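Search this diary
Enter keywords
Go

Saturday, evening

Up at seven. Coffee, the end of the bread, then straight down to the back room before I could find something else to do. I had told myself the shelves would be finished by the end of August and there isn't much August left.

The shelving is the gray metal unit I bought when the shop in Uvdale closed. It has held up well. The trouble is what I put on it. For two years anything without a place has gone there, and after a while I stopped seeing it. Extension cords, paint lids with no cans, a bag of curtain hooks, the instructions for a dishwasher we got rid of. I started at the top and worked down, which meant a lot of time on the stepladder and dust in my eyes.

Top shelf was mostly empty jars. Kept 13, put the rest in the recycling. I only make jam once a year and I never fill more than that. Second shelf was the camping things. The stove is fine. The tent bag had the wrong tent in it, and I still don't know where the right one is. Pieter Rampersad borrowed one of them for his trip and it may be that he gave me back his own. I'll call him.

Stopped at ten for more coffee and read the water bill. It was $26, less than last time.

After that I did the boxes. I don't like throwing out good cartons and I had let them pile up. Most of them went flat and out to the garage. I kept the ones in decent shape for the things I'm sending to my sister and for the parts that have to go back to Zurnon. They sent me the wrong hinges, then the wrong hinges again. The second time I wrote the order number on the outside of an envelope and taped it to the door so I would stop losing it. It's order 364, and I can now say it in my sleep.

I used the yellow tape for the packing. I bought it because it was the cheap one, and it's better than the clear kind in one way, which is that I can find the end. The clear stuff I used last winter wrinkles if you look at it, and once it's stuck to itself there's no saving it. I have gone over some of my old taping and it looks like a child did it. It holds, though. I also learned to do the bottom of a carton first and turn it over after, having once carried a box of books halfway up the stairs and had the books stay behind.

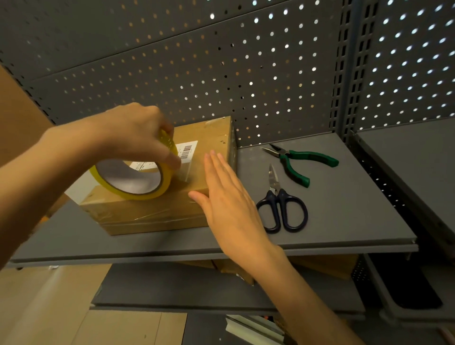

The tools were the slow part. They don't belong on those shelves at all. They belong on the board by the door, but the board is full, so whatever I use last ends up wherever I was standing. I took the board down, wiped it, and moved the saws to the top row. That freed up the bottom row for pliers and screwdrivers. I found a tape measure I had already replaced. The old one is better, so the new one goes in the kitchen drawer.

Lunch at one, eggs and the last tomatoes. Rain by then, so the window stayed shut and the room got stuffy. I had the radio on for the game but lost track of it.

In the afternoon I wrote out labels. I used to write on the boxes with a marker, and then I would reuse the box and have two or three old names crossed out on every side. Now I write on a piece of paper and tape that on. Winter hats. Lamp parts. Vusov manuals, which I'm keeping only until the sewing machine is sold. A man came to see it on Thursday and offered less than I wanted. He said the Lamptey machines go for $400 and nobody asks for a Vusov anymore. He may be right. I said I would think about it and I have not thought about it.

Swept at four. There was a dead moth behind the unit and a quarter. The floor back there is lighter than the rest, where the old rug used to be, and I had forgotten that.

What's left: the bottom shelf, which is all cables, and the carton of photographs I keep moving from one side to the other. I won't do the photographs this month. The cables I could do tomorrow if it keeps raining. I want to match each one to something we own and get rid of the others, but I said that in the spring too.

My back is sore and I have a paper cut on my thumb. Soup for dinner. The parcel for my sister is by the front door, so I'll trip over it on Monday morning and remember to take it. The post office opens at nine. Need to buy more tape, stamps, bread, a bulb for the hall.

Called Pieter after dinner. He has the tent.

Print this entry
E-mail this entry

This site uses cookies to remember your settings. By continuing to read you agree to their use. OK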